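My winter walk-through of the house — the checklist, with what I wrote next to it

January 23, 2025

I do this once in January and once in April, and every time I swear I'll do it faster. I never do. The list started as a single page stuck inside the cupboard door and has grown a bit since we moved to Homholm (older house, more corners, more things that hum). A few of you asked for the filled-in version with my comments left in, so I typed it up and only took out the swearing.

Marks: OK = fine, FIX = needs doing, WATCH = look again in April.

SMOKE AND CO ALARMS

[OK] Upstairs hall, test button. Loud. The cat left for the rest of the morning.
[FIX] Bottom of the basement stairs. It chirped, then it beeped, then it did nothing at all. New battery didn't help, and the date on the back says it should have been replaced before we even bought the place. New one is ordered.
[OK] CO alarm by the bedrooms.
[WATCH] CO alarm near the furnace. Works, but it's plugged in behind a shelf now and I can barely see the light. My own fault — I put the shelf there!

CORDS, CHARGERS AND OUTLETS

[OK] No cords running under rugs. I did find one running under the couch, so I moved it, and I'm giving myself the OK anyway.
[FIX] Power strip in the den has another power strip plugged into it. I know. I KNOW.
[OK] Chargers felt by hand after an hour in use. Slightly warm, nothing worrying.
[OK] Phones and tablets charging on a hard surface, nothing under pillows or blankets. This one took some negotiating with the teenagers, and I had to agree to do it myself too, so there went my bedtime reading.
[WATCH] Outlet by the kitchen window. The plug sits a little loose. If it's any worse in spring I'm calling Kalinowski, who rewired the porch for us and didn't leave a mess.

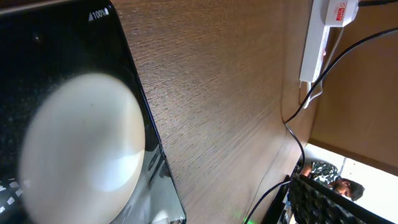 [OK] GFCI outlets in both bathrooms, tested and reset. If you've never pushed those little buttons, go do it today, it takes ten seconds and the worst that happens is your hair dryer stops.

HEATING

[OK] Furnace filter changed. The old one looked like a sheep.
[OK] Three feet of clear space around the furnace. I had to move the Christmas boxes to get there, so technically it was a FIX for about twenty minutes.
[FIX] Dryer vent. Pulled 2 full handfuls of lint out of the outside end, and the flap still doesn't close right. Dremach makes a replacement that's supposed to fit, and I'll find out on the weekend.
[WATCH] Space heater in the sewing room. It shuts itself off when I tip it over, which is what I want. The cord is stiff near the plug, though, and I don't love that.
[OK] Chimney. Swept in the fall, receipt is in the folder, and for once I could find the folder.

WATER

[OK] Main shutoff turns by hand. I go all the way closed and back open, every time, even though it makes the pipes groan.
[OK] Under the kitchen sink. Dry when I ran a paper towel along the joints.
[FIX] Water heater: a bit of rust on the drain valve and a drip I could catch in a bottle cap. The quote from Prekadard was $587 for the valve plus a flush and a new rod, and I'm getting a second one before I say yes.
[OK] Meter reading with everything shut off: 3,442, and still 3,442 half an hour later. No sneaky leaks. I was so pleased I told the whole family at dinner (they were less pleased).

GETTING OUT

[OK] Both doors open from the inside without a key.
[WATCH] Back bedroom window sticks in the cold. It opens, but you have to mean it.
[OK] Escape ladder unrolled and rolled back up. Rolling it back up is the hard part.
[OK] Emergency numbers are on paper, by the phone shelf, in big writing. I redo the sheet every year even when nothing on it has changed.
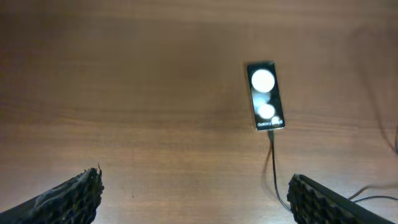 One reader wrote in that a paper list is fine but it should be in two places, one of them outside the kitchen, as that's where their own fire started and the sheet on the fridge was no use to them at all. Good point, and I've taped a second copy inside the front closet.

Total spent so far is $135, mostly the alarm, a filter and the vent part. The water heater will ruin that number, but I'm leaving it out until it happens.

Next round is in April, when I also do gutters, the deck railing and the window wells. If the den still has a power strip plugged into a power strip by then, feel free to yell at me.

Recent posts
Cleaning a dryer vent from the outside
What I keep in the basement folder
Storm door that won't latch
Gutters: my spring list

Contact | © 2025 | Back to top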